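Bus, boots, porridge

Quick one because I've got twenty minutes before I have to be asleep. Supposed to be asleep. Anyway.

The 82 is gone. Well, not gone, "revised", which means it doesn't come down our end before seven any more, and I start at six. So since January I've been walking to work. All the way from the top of Funley, down past the allotments, along the canal, in the dark mostly. People keep asking how it is so I'm writing it down once and then I can just send the link.

First week was awful. Wrong shoes. Wrong coat. Left too late every single day and did that half-run thing you do with a bag banging on your hip. Blister on the left heel the size of a ten pence. On the Tuesday it rained sideways and I stood under the railway bridge for a bit thinking about buying a car, then thought about the insurance, then carried on.

Second week, better. Bought proper boots. Dustent ones, out of the sale, ugly as anything, brown with an orange lace. Never had dry feet like it. I did put them on the radiator once and the glue went a bit funny round the toe so don't do that.

Things I've worked out, no particular order:

Porridge before, not after. I used to eat on the bus. You can't eat porridge walking, I've tried it, there was a lid and everything. Now it's oats in the pan the night before with the milk already on, ring on at ten to five, eaten standing up.

The canal is quicker than the main road on my phone and slower in real life. Mud. Also geese. There's a pair by the lock that have decided the path is theirs and I go round them through the nettles like a coward.

Head torch. Felt daft buying one, wouldnt be without it now. Mine does 200 lumens on the high setting and that's plenty, I use the low one or I blind the dog walkers.

Two pairs of socks is worse than one good pair. Hye-jin told me this and I didn't beleive her. She does long distance stuff, proper hills, so fair enough.

My phone counts steps and it says 2,777 by the time I get to the lock, nearly always, give or take a goose. I know because I look at it there every morning while I'm getting my gloves back on. No idea what it is by the end as I've usually lost interest.

What I didn't expect is liking it. The bit after the lock especially. There's a bakery unit behind the old dye works and the smell comes right across the water, and some mornings there's mist on it and one light on in one boat. Not a morning person, never have been. Still like that bit though.

Going home is different. Going home I'm tired and it's all uphill and I think bad thoughts about the bus company. Manouchehr drives past at quarter past two and gives me a lift if he sees me, and I've got to admit I do walk a bit slower on that stretch so he sees me. Sorry Manouchehr.

Sleep is the real problem. In bed by nine means no telly, no phone, and next door has taken up the trumpet. I've tried earplugs, the foam ones fall out, the wax ones are horrible. Telling him would be sensible. Haven't yet. He's getting quite good, to be fair to him.

Then it's in, boots off, tea, work shoes on and straight onto the belt with the switches and breakers, and I'm wide awake by then, which I never was off the bus. Used to take me till first break to feel like a person.
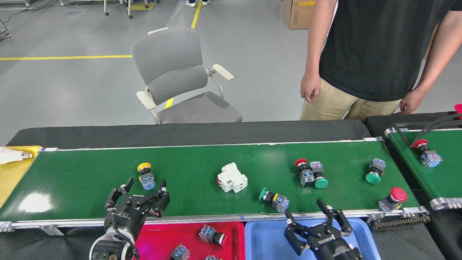
Next time

Waterproof trousers. I've got two pairs to compare, Prasport and some no-name ones off the market, and I need a properly wet week first. Shouldn't be long.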